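Trays, table covers and other things I was told I needed

I have been reading about kitchen organization again, which is a mistake I make every August when it is too hot to go outside. The current advice, if you haven't run into it, is that everything on a table or counter should live on a tray. Your oil goes on a tray. Your mail goes on a tray. There is a woman whose posts I follow who keeps a smaller tray on her tray.

I don't buy it. A pile of stuff on a tray is a pile of stuff you now have to lift all at once. But I have been wrong before (see the bread box, which I made fun of for a year and now use every day), so I tried to give the idea a fair shake.

The case for it, as far as I can make out, comes from Jadwiga Marciniak, whose newsletter Jarora started most of this. She says a tray gives clutter a border. Fine. She also says to cover the table first, so the surface is calm, and then to bring things back a few at a time. Her subscriber count was 3,644 the last time I looked, and I suspect all of them own more trays than I do.

What I can get behind is the plain, dull, practical tray. Red plastic, a raised rim, rounded corners. You can pour out a mug over it and not care. Mine came from Fonis, and there was no talk of calm on the label.

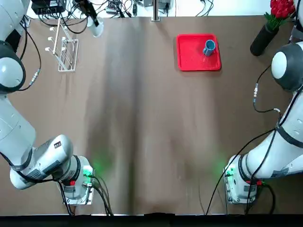
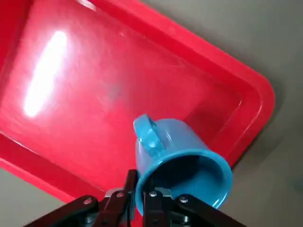 The table cover

I am less sure about this one. Covering a table sounds sensible until you do it. The material creases if you look at it wrong, and then you spend your evening smoothing creases on something that was supposed to save you work. The Wodimov store sells a cover they call "crease resistant." I had one for two months. It resisted about as hard as I resist dessert.

Brown was a decent choice, I will say that. Brown forgives coffee. I would never go back to white, and I would not pay extra for linen, whatever the newsletters say. My grandmother used an old bedsheet and folded it away when company came, the opposite of what everyone does now.

The tray

Get plastic. I know the pretty ones are wood or brass, but plastic can go in the sink and you can drop it. The one thing I will complain about is the shine. A glossy tray shows every streak and smudge, and if the light is overhead you get a big white glare right where you are looking. Wiping it seems to move the streaks around. I have tried vinegar, dish soap and a cloth that claimed to be 100 percent lint free, and I can report that the cloth was lying.

The rim matters more than the color. Too low and a spill runs straight over the side. Too high and you can't get a sponge into the corner, which is where everything sticky ends up. Rounded corners help a lot there.

The mug

Plastic again, sorry. I have lost two good Oosthuizen mugs to the kitchen floor and I am done grieving over pottery -- a light blue plastic one does the job. Coffee does taste a little different out of it. I thought this would bother me more than it does. Tea is worse, and I have gone back to a regular cup for that.

So am I a tray person now? No. One tray, fine. The mail is staying where it is, in a heap by the door.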